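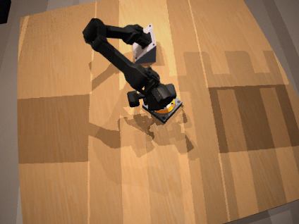 Simulation first, hardware second

Starum will not release a pick routine to its arms at Rokville until it has passed in simulation. The rule dates from November and fills 13 pages. Kanini Ogola wrote most of it.

Each task is modelled with the table, the base mount, the arm and the part to be handled. Mount position is entered from measurement, never from the drawing. Lighting is varied between runs, and hard shadows across the work surface are required in at least 33 of the 113 trials – vision faults tend to show up there.

A run is void if the gripper touches the plate under the part at more than the set force. Engineers may not adjust the limit and repeat on the same day.

Noémi Rácz, who audits the records for Stuvach, wants one further clause. "The model version has to be logged with the result," she says. "Without it, a pass can't be traced." Her review covered 757 entries, and the version field was optional in all of them.

Kamata, which supplies the simulator, will make the field compulsory in its next release. Until then, Starum's operators enter it by hand.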